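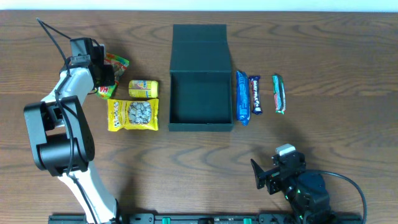 Box packing with two arms: soft items first, or let the policy choose?
Skindeo Forum > Manipulation > Methods and results

gravelroad
Posted Friday, August 9, 2024

Putting up our numbers from the snack packing task. A few people in the Melalau thread asked for them and that thread has gone off on motor temperatures.

Task is the usual one. Open box in the middle, lid folded back flat, three snacks on the left and three on the right, one arm per side. Everything has to end up in the box. We don't ask for the lid to be closed in this version. The items are a bag of gummy lollies, a small yellow tub lying on its side, a yellow bag of seeds or nuts with a clear window, and three bars. Which arm takes what is decided by which side the thing starts on, so there are no handovers.

Training set is 809 teleoperated demos. We trained the same network twice. Run A used the demos as they were recorded, where the operators picked in whatever order they felt like. Run B used the same demos cut into single picks, with an order label on each one, and at test time a fixed order goes in as an extra input: bags, then tub, then bars.

20 trials each, start positions drawn from the same list for both runs. A trial counts only if all the items are in the box and nothing is sticking up over the rim.

Run A: two of 20
Run B: nine of 20

That is a bigger gap than I expected from something that adds no data. Most of the failures in A look the same. It hesitates between two items on the same side, closes on air between them, and then repeats that until the clock runs out.

tin_whistle

Nice to see a failure description along with the score. Is the hesitation worse on the bar side? Long thin things lying side by side are where ours dithers. We had two bars nearly touching and the gripper would come down on the gap every time.

gravelroad

Yes, mostly the bars. The blue one and the Dairy Milk end up almost touching in a lot of the start positions, with the green and red one off by itself. Run A often gets the lone one first and then stalls on the pair. Run B stalls there as well, just not as often.

okanagan_pete_no

I don't think you can say the order input did this. You changed two things. You cut the demos into single picks, and you added the label. Cutting them up gives you a lot more clean starts from the rest pose, and that might be the whole effect. You need a run C with the cut demos and no label.

gravelroad

Fair. We talked about C and didn't have the arm time. It's next.

magpie_swoop

Agree on run C, but I'd bet on the label. We did something close to this on the Rivbridge bench last May with cutlery in a tray. Cutting alone did nothing we could measure. Once the demos disagree on what comes next, a network that has to guess from one camera view will average them. Telling it the order takes that away.

The downside is that you now have an order somebody wrote by hand, and if the tub rolls off to the back you're still telling it to do the tub second.

okanagan_pete_no

Cutlery doesn't squash. The order matters here for another reason as well. A bag that goes in last sits on top of the bars and pokes over the rim, and that's a fail under the scoring in the first post. So part of the gap could be plain packing. B gets told to put the bags at the bottom and A doesn't. That's a different claim from "fewer averaged actions".

gravelroad

I hadn't separated those. Went back through the logs this morning. Some of the A trials did fail only on the rim rule, everything in the box but a corner of the gummy bag standing up. They're a small share next to the stalls but they aren't zero. I'll score both runs again with and without the rim rule and put it all in one table.

tin_whistle

While you're in there, could you give items placed per trial as well as the all-or-nothing score? Two of 20 could be a policy that nearly always gets five in, or one that gives up after the first bag. The Priedītis scoring sheet does it per item and I find it a lot easier to compare labs that way.

magpie_swoop

I go the other way on per-item scores. A customer with five things in the box out of six has a box that isn't packed. Per-item makes every policy look decent and then you argue over small differences. Report it if you like, but keep the strict one at the top.

tin_whistle

Nobody here has a customer. We're trying to work out why it fails.

magpie_swoop

Then report both, which is what I said.

lowtide88

Question on the hardware side. Are both arms on the one rail? And are they the same arm? We've got a mixed pair, one pale and one dark, and the gripper offsets are different enough that I wouldn't pool left and right results without checking.

gravelroad

One rail, along the near edge of the table. The left one is white and black, the right one is dark apart from a small white cap on the wrist. Each was calibrated separately. I haven't split the results by side, but the bars are always on the right in this set, so side and item type are mixed up together. Swapping the sides would tell us something about your point and about the stalls.

okanagan_pete_no

That's a bigger hole than mine. If the bars only ever go to the dark arm you can't tell a bar problem from an arm problem.

gravelroad

Agreed. So the list is:

Run C, cut demos with no order label
Both runs scored again, with and without the rim rule
Items placed per trial, next to the strict score
A swapped set, bars on the left

The swapped set needs new demos. I can get up to 20 a session before the operators get sloppy, so don't hold your breath for that one. The rescoring I can do on the weekend.

lowtide88

If you post the start position list I'll run the same layouts on ours – different box, but the bars are easy to get here.

gravelroad

Will do. It's a plain text file, positions in centimetres from the left end of the rail. I'll attach it with the table.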